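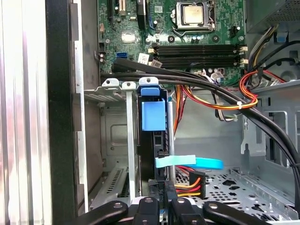
Desktop computer with the case open and the memory slots empty.

Bench Technician, Computer Refurbishing (full time)
Penden Reuse, Birkden workshop

Penden Reuse takes in desktop and laptop computers from offices, schools and households, repairs the ones worth repairing, and sells or donates them. The machines we can't fix are taken apart for parts. We are hiring one full-time bench technician for our workshop in Birkden, to start in August.

Last year the Birkden workshop sent out 443 working computers. Most went to families through the Murum school program, and the rest were sold in our front store to cover rent, parts and wages. We expect to handle more this year. Two local offices are replacing their desktops over the summer and have agreed to send us the old ones.

The job

You will work at a bench on desktops most of the time and on laptops when they come in. A normal day goes like this. You pull a machine from the intake shelf, read the tag, and check that the drive has been wiped and logged. You open the case, blow out the dust, and look for swollen capacitors, bent pins, burnt connectors and missing screws. You test the power supply. If the board powers up, you run the memory test and the drive test, write the results on the tag, and decide whether the machine goes on to rebuild or over to parts.

Rebuild means cleaning off the old thermal paste and putting on new, fitting the cooler, matching memory, installing a drive, loading the operating system, and running the machine under load for 3 hours. After that it gets wiped down, labeled and moved to the finished rack.

Other duties:
- Keep the parts bins sorted. Memory is sorted by type and size, and anything untested goes in the yellow bin.
- Fill in the repair log at the time you do the work. We use a plain spreadsheet.
- Help unload deliveries. Some of the older desktops and monitors are heavy.
- Cover the front store for one afternoon shift each week. You will answer questions, take payment and check in donations.
- Help with the monthly repair clinic, when people bring in their own machines.

You will not be asked to do data recovery or phone repair. We refer both to other shops.

What we need from you

You should be able to take a desktop apart and put it back together without a guide. You should know the common types of memory and drives, how to seat a processor, and how to tell a bad power supply from a bad board. We don't ask for a degree or a certificate. If you learned this by fixing computers for relatives, tell us what you fixed and how.

You must be able to lift 40 pounds, stand for part of the day, and read small print on labels with or without glasses. You need to be at ease talking to people who don't know much about computers. Clear handwriting helps, as the tags are written by hand.

It would be useful, but is not required, if you have any of the following: soldering experience, some Linux, a driver's license, or a second language. Many of the families who come to the store speak Spanish at home.

Hours and pay

The job is 37.5 hours a week. The workshop opens at 8:30 a.m. and closes at 5 p.m., with an hour for lunch. The repair clinic runs until 7:30 p.m. once a month, and you get that time back the same week.

Starting pay is $20 an hour. Pay is reviewed after six months and once a year after that. You get 15 days of paid vacation, paid sick time, and a monthly payment of $100 toward health coverage. We supply tools, gloves, safety glasses and wrist straps. If you prefer your own screwdrivers you may bring them, but mark them.

Staff can buy finished machines at cost, up to two a year.

The workshop

We are on the ground floor of the old Yusuf furniture building, at the back of the lot. The number 6 bus stops across the street. There is parking for staff and a covered rack for bikes. The workshop has six benches, a small kitchen, an accessible restroom and a loading door that lets in a good deal of cold air in winter, so dress for it. The benches can be raised and lowered. If you need a different setup to do the job, say so in your application or at any point after, and we will work it out with you.

You would report to the workshop manager. Four people work in the shop now, two of them part time. New technicians spend the first two weeks working alongside someone else, and all of their finished machines are checked by a second person for the first month.

How to apply

Send us a resume or a one-page letter. Either is fine. Please include answers to these questions, in a few lines each:

1. Tell us about a computer you repaired. What was wrong with it, and how did you find out?
2. A desktop turns on, the fans spin, and nothing shows on the screen. What do you check first?
3. When could you start?

You can email your application to the jobs address on our contact page with "Bench technician" in the subject line, or leave a printed copy at the front store. Applications stay open until the job is filled, and we read them as they arrive. We reply to everyone, usually within two weeks.

If we ask you in, the visit takes two hours and is paid at the starting rate. The first half is a talk with the manager and one of the technicians. The second half is at the bench, where we give you a desktop with one or two faults and the usual tools. You don't have to finish the repair. We want to see how you work through it and what you write on the tag.

We need the names of two people who can speak for your work. They can be former bosses, teachers, or people you have fixed things for. We call them only after the bench visit, and we will let you know before we do. The job offer depends on a background check, as our technicians handle donated machines before and after the drives are wiped. A past conviction does not rule you out, and we will talk it over with you before making a decision.

Penden Reuse is an equal opportunity employer.

Also open: weekend driver, Birkden and Murum routes (part time). Front store assistant, Murum (part time, 16 hours). See the jobs page for both.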